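Zur Aussetzung der Hundesteuersatzung in Sterau

Das Verwaltungsgericht hat die neue Hundesteuersatzung der Gemeinde Sterau im Eilverfahren in zwei Punkten vorläufig außer Vollzug gesetzt. Betroffen sind der erhöhte Steuersatz ab dem dritten Tier und die Pflicht, Pflegehunde bereits nach 35 Tagen anzumelden. Die übrigen Vorschriften gelten weiter, einschließlich des Grundbetrags von 100 Euro je Hund und Jahr.

Antragstellerin war Frau Aishwarya Mathew, die regelmäßig Tiere zur Pflege aufnimmt. Ihr Bevollmächtigter, Rechtsanwalt Tudor Cozma, hatte geltend gemacht, die Satzung unterscheide nicht zwischen Haltung und vorübergehender Betreuung. Das Gericht hält diesen Einwand nach summarischer Prüfung für beachtlich. Über die Wirksamkeit der Satzung ist damit noch nicht entschieden - das Hauptsacheverfahren bleibt abzuwarten.

Wer bereits einen Bescheid erhalten hat, sollte die darin genannte Rechtsbehelfsfrist unbedingt beachten. Der Beschluss wirkt unmittelbar nur zwischen den Beteiligten. Die Gemeinde hat allerdings mitgeteilt, bis zur Entscheidung keine weiteren Bescheide nach den beanstandeten Vorschriften zu erlassen. Nach ihren Angaben liegen über 100 Widersprüche vor.

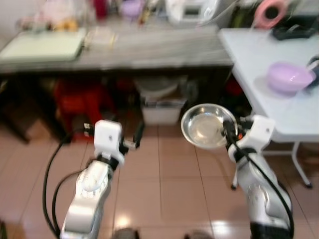 Runde Edelstahlschüssel mit gerolltem Rand über hellem Fliesenboden.

Meines Erachtens wäre der Gemeinderat gut beraten, den Begriff des Halters bereits im Juli neu zu fassen. Einen entsprechenden Antrag hat Ratsmitglied Kirsty Rewi angekündigt; der Wortlaut lag mir bei Abfassung dieses Beitrags noch nicht vor.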